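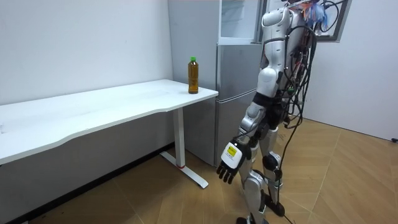

About Premgate

Premgate fits out small work rooms. A desk, a refrigerator, somewhere to put a drink down, and enough floor left over to walk between them. We have a name for being hard to sell to, and we'd like to keep it. Most of what gets pushed at people who are furnishing a small office is not worth the money, and some of it makes the room worse.

How we started

The company began as a complaint. One of us had paid for a "complete workspace solution" that came with a desk too deep to reach across, a drinks station nobody had asked for and a cable box that wouldn't close. The supplier's answer was that the room needed more products. We doubted that then and we doubt it now.

The first jobs were small ones, mostly for people who had already bought the wrong thing once. We still get a lot of those. If you write to us saying your current setup is fine except for one item, we will probably tell you to replace that item and leave the rest alone.

What we think about desks

We like plain ones. A long white top with a gentle dip in its front edge will suit more people than the catalogs admit. The dip lets you sit in a little closer, and there is still a stretch of surface on either side for papers or a bottle of tea.

We were not easy to convince about the curve. Furniture makers have been calling things "ergonomic" for so long that the word has stopped meaning much, and our first thought was that a curved edge was a way of charging extra for a straight one. So we lived with one for a whole winter. Nobody's back was cured. People did stop pushing their keyboards up against the wall, and that was good enough for us to put it on the list. We make no health claims for it and we'd be suspicious of anyone who does.

White tops show coffee rings. You will be told they don't. Wipe them the same day.

Refrigerators, and where they go

Putting the refrigerator close to the desk is the subject we argue over most. The case against it is noise, and it's a fair case – a cheap compressor two steps from your ear is a miserable thing. The case for it is that in a small room there is often only one wall that will take it, and moving it out to a hallway means it fills up with other people's lunches.

Our position, for now, is to look at the room first. We ask where the outlet is, which way the door swings, and whether somebody sitting down would have to get up every time it opened. If the answers are bad we say so, even when the refrigerator has already been ordered. Silver finishes pick up fingerprints, and the sprays sold to prevent this have not impressed us.

Our own testing

Before a desk goes on our list we use it ourselves for 30 days. That isn't a laboratory and we don't pretend it is. We put drinks on it, lean on the corners and drag things across it. The Georgiev desk passed, with grumbling about the assembly sheet. The Junari failed because the top marked too easily, and the maker's reply that we had been using it wrong did not change our minds.

We keep notes on every trial, including the dull ones. Ask and we'll send you the notes for anything we sell. They are not nicely written.

What we don't do

We don't offer mood boards. We don't sell plants, wall slogans or "collaboration zones." We don't rank our customers into silver and gold. We take on 3 rooms at a time and there is usually a wait, which some people find annoying, and we understand that.

We don't publish star ratings either. We tried it for one February and couldn't find a way to make the scores mean anything, so they came down.

Where to find us

Our workroom is at 3289 Kakisau Road, at the back of the building. Parking is poor. Please write before you visit, and send a sketch of your room with the outlets and the door marked on it – pencil is fine. If you already own a desk, tell us how long it is and what you dislike about it.

Page last revised 19 February 2022.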